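The Planner Is Fine, Thank You

I have lost most of a month to a cup. The cup doesn't exist, which makes it hard to explain at dinner. It sits on the floor of a simulated living room, it has something orange in the bottom, and the stack I help maintain is supposed to do something sensible about it. 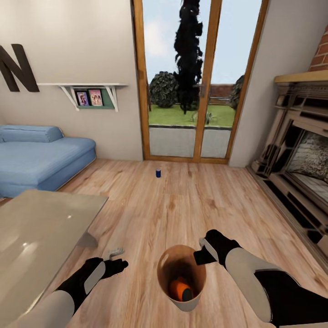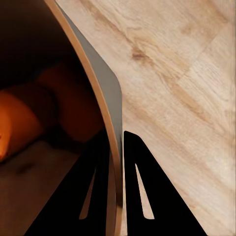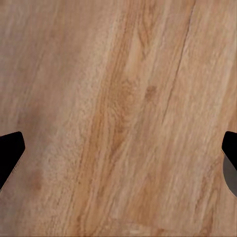
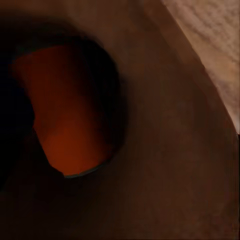 All four are rendered, one wide view and three very close ones.

My complaint is with how we talk about software like this. When a run fails, the first meeting is always about the planner. The planner has a name (Konduria, don't ask), a logo, and a slide. People have opinions about it. They would like it to search deeper, or be replaced by a network, or be replaced by a bigger network than the one that replaced it in the spring.

Meanwhile the planner does what it was told. Give it a target pose and it finds a path to the target pose. If the target pose is inside the wall of a cup, it finds a lovely path to the inside of the wall of a cup. I have watched it do this with real elegance.

The trouble usually lives in the plumbing. Ours came down to a transform that was stamped at the time the message got sent, when it should have carried the time the image was rendered. The gap was 30 milliseconds. With the arm parked, you'd never notice. With the arm moving, perception was reporting where things were relative to a hand that had since left. Every module passed its tests. We had 741 of them, all green, and not one asked whether two clocks agreed.

I would like to say I found this by thinking hard. I found it by opening the close views in Naidu, our replay viewer, and stepping through them next to the joint log. It's dull work. You look at a patch of wood grain, you look at a number, you press the arrow key. Somewhere past 50 presses you start to see that the patch and the number are telling different stories.

And that is the part we don't fund. Ask for money for a planner and you get two interns and a press release. Ask for a week to make the replay viewer show timestamps in a readable font and you are asked what it unlocks. It unlocks me going home.

I hear the other side of this, mostly from people younger and better rested than I am. Learned policies will soak it all up, they say. Feed the thing enough runs and it will learn the lag along with everything else. Sometimes it does! Ours did, for a while. Then we moved to a faster render machine, the lag shrank, and the policy went on faithfully correcting for a delay it no longer had. It reached ahead of itself like a man going for a stair that isn't there. We called that a generalization problem for a good 2 weeks, and a clock problem only after that.

So my modest proposal for any lab about to buy a bigger model: first pick one object in one room and have somebody trace a single number from the camera to the motor command, by hand, writing down every time it changes its frame or its clock. Don't automate this. Whoever does it will come back annoyed and carrying a list. Fix the list. Then buy the model, if you still want it.

I am told Konduria is getting a new logo in October.

Comments (4)

gantrycrane
The stair line is painfully close to home. We had the same thing with a conveyor encoder, except ours was early, so everyone blamed the vision team.

Pramemell_user
Which viewer setting gives you the joint log side by side? I can only get it as a separate window and the two drift apart, which I suppose is your point.

slowloop
Disagree on the learned part. Randomize the delay during training and this mostly goes away. You still want the clocks fixed, sure, but "trace it by hand" doesn't scale past one robot.

gantrycrane
@slowloop We randomized ours. The real delay was outside the range we picked. Guess how we found out what it was.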